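Hala Filali talks about bell ringing the way other people talk about football

By Agathe Fleury

I had been in Hala Filali's kitchen for five minutes before she had a rope in my hands. It was only a short practice length, looped over a hook in the beam, but she wanted me to feel the woolly part, the sally, before we talked about anything else. "You can't understand it from a chair," she said. "Well, you can sit down afterwards. There's cake."

Hala rings at Plerkilen, where the tower has a ring of seven bells, and she has been at it since she moved to the village in her thirties. She had gone up the stairs to complain about the noise. "I was going to be very polite and very firm! And then somebody handed me a pair of ear defenders and let me stand next to the tenor, and I came down an hour later having signed up."

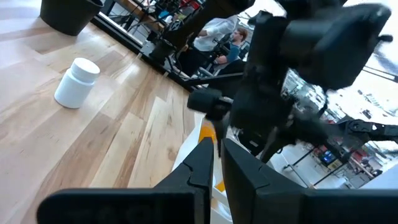 She was hopeless at first, she says, and laughs so much telling me about it that she has to put her tea down. Her teacher was Josiane Guérin, who had rung there since girlhood and never raised her voice. "Josiane would just say, 'Wait for it.' That was the whole lesson, week after week. Wait for it. You pull, and then there's this enormous weight over your head going round at its own speed, and you have to let it."

The tenor weighs 633 kilos. Hala rings it now, and she is not a big woman. "People look at me and think I must have arms like a blacksmith. It's all timing. If you're heaving, you've already gone wrong."
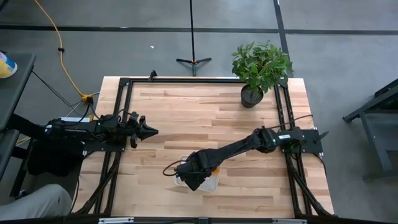

Learning the patterns

What she really loves is the changes, the long sequences in which the bells keep swapping places and no row is repeated. She learns them on the bus, drawing a blue line down the page with her finger. Her favourite at the moment is one the band made up themselves and named Zundura, after a boat that Thibault Lecomte used to sail.

"Thibault wrote it out on the back of a seed catalogue," she says. "We tried it in October and it fell to bits every single time. Lovely bits, though. There's a place in the middle where the two smallest bells cross over and it sounds like water going down steps."

Do they get through it now? "Twice! Valentin lost his place in the second one and found it again, and I could see him grinning across the ropes."
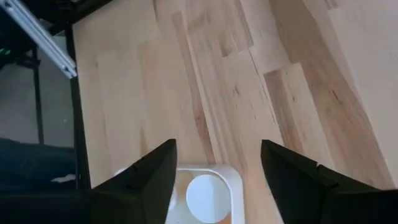

Valentin Vasseur is the youngest of them, still at school, and he came along with his grandmother. Hala would like more like him. She tells anyone who asks to come up on a practice evening at half past seven, wear flat shoes and bring a jumper, as the ringing room never gets warm.

"And don't worry about music," she says, cutting me a second slice. "I can't read a note. I can count to seven, and some nights I can't do that."

Before I left she had me try the rope again. I pulled too early. "Wait for it," said Hala.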